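Gripper Trial – Pre-Run Inspection Checklist
Riltwood bench, soft-object round
Jun 11, 2020

Units under comparison: Druvcombe two-part finger set, Sarpong parallel jaw
Wrist camera: Trullwood wide-angle, same unit on both

1. Emergency stop pressed and released, arm drops out of run mode – OK
2. Arm speed limit set to 32 percent for first contact – OK
3. Mounting bolts checked with torque wrench – OK
Comment: one bolt on the Sarpong adapter took another quarter turn. Marked with paint pen.
4. Finger pads seated, no lifting at the corners – OK
5. Finger joints free through full travel – OK
Comment: slight drag on the Druvcombe near full close. Same as last check. Watch it.
6. Grip force limit entered in controller – CORRECTED
Comment: found at 80 percent, left over from the rigid block round. Set to 52 for plush.
7. Cables clear of the wrist at both rotation limits – OK WITH COMMENT
Comment: add a second tie before the next gripper swap.
8. Camera lens clean, picture live on the monitor – OK
Comment: strong glare off shiny blue surfaces. Exposure is still on auto. Try a fixed setting and log both.
9. Loose fiber removed from pads and joints – REPEAT
Comment: do this every 400 cycles, or sooner if the grip starts to slip. Use the brush – no compressed air near the palm.
10. Hands and tools out of reach before restart – OK

Cleared for low-speed runs only. Item 9 to be signed again before the Sarpong jaw goes on.

Wrist camera view, plush toy at the fingers:
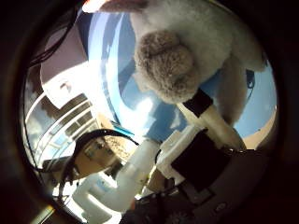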